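Projects > Word lists > Tatora > README

Print this page | E-mail this page

Tatora: a list of stitch names

Hi, and welcome to the list! Tatora is a plain table of names that people give to stitches, in English, from as many kinds of sewing as I've been able to get my hands on. Quilting, sailmaking, bookbinding, shoe repair, upholstery, embroidery, wound closure, saddlery. There are 943 entries at the moment and I add a few more whenever my mum clears out another shelf of pattern books.

It started with an argument over whether blanket stitch and buttonhole stitch are the same thing. (They aren't. My aunt in Moncton still says they are, and her side of it is in the notes column.) I went looking for a list that covered more than one craft and couldn't find one I liked, so I opened a spreadsheet and it got away on me.

What's in it

One file, stitches.csv, UTF-8, comma-separated, with a header row. The columns:

name – lower case, the way the source spells it
trade – one word from the list in trades.txt
also_called – other names, split by semicolons
family – my own grouping, so argue with it all you like
source – short code, see sources.txt
notes – whatever didn't fit anywhere else

If a name turns up in two trades it gets two rows, even when the stitch is identical. "Whip stitch" has more rows than I care to admit. I tried merging them in March and it was a mess, because a sailmaker's herringbone and an embroiderer's herringbone don't sit in the same family at all, and I ended up restoring the old file from a backup on Ilídio's laptop.

Where the names came from

Mostly books, the older and more coffee-stained the better. Ilídio Arruda typed up the bookbinding section from his own workshop notes, and Agnes Ekström lent me a run of upholstery trade leaflets that I still owe her back. 300 of the rows came from one embroidery dictionary, so the list leans that way and you should keep it in mind before you go making a pie chart.

The wound closure names are a smaller batch, 43 rows. I'm not a medical person and this section is only about words: simple interrupted, running, horizontal mattress, vertical mattress, subcuticular, and so on. "Mattress" was the fun one for me, as it's in the upholstery leaflets too. Please don't sew anybody up from a CSV.
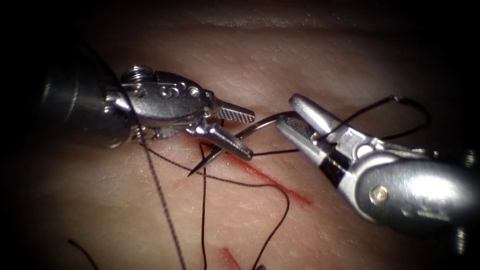
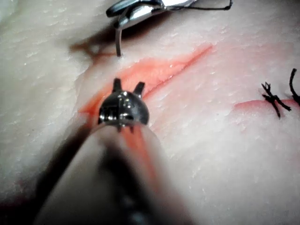
Suture practice on a pale synthetic pad. The curved needle is in the first picture, the long cut with the red line in the second.

Things I know are wrong

Spelling is all over the place. I kept the source's version, so you'll find "saddler's", "saddlers" and "saddle" as separate names, and also some hyphens that I suspect were only line breaks. There's a script called tidy.py that strips the hyphens if you want them gone, but it will also wreck "cross-stitch", so look over the output before you use it.

The family column is blank in 40 rows. Those are the ones where the source gives a name and no drawing and no directions either. I'd rather leave a gap than guess – if you recognize any of them, write to me.

Knitting and crochet stitches are left out. They'd swamp everything else. Same goes for machine settings, with the exception of a handful of shoe repair terms that slipped in early and that I've grown fond of.

Colour names, thread weights and needle sizes used to be in the notes. I took most of them out, though you'll still trip over the odd "waxed linen, grey".

Using it

Take it, change it, print it on a tea towel. A mention of Tatora would be lovely. If you fix something, send me the row and where you found it, even if "where" is your nana. Oral sources get the code ORAL plus a region, and I'm really keen for more from the Prairies and the North.

Next up is the netting and rope end of things, which Gunnel Viklund has been nagging me to start.

Comments

Margit Wikström
Lovely list. Is "baseball stitch" under saddlery on purpose? I learned it mending a canvas tent and never heard a leather person use it.

Krishnamoorthy Rodrigues
Opening the file in my spreadsheet program turned the source codes into dates. Importing that column as text sorted it.

Gunnel Viklund
I haven't been nagging, I asked twice. Your aunt is right about the blanket stitch, by the way.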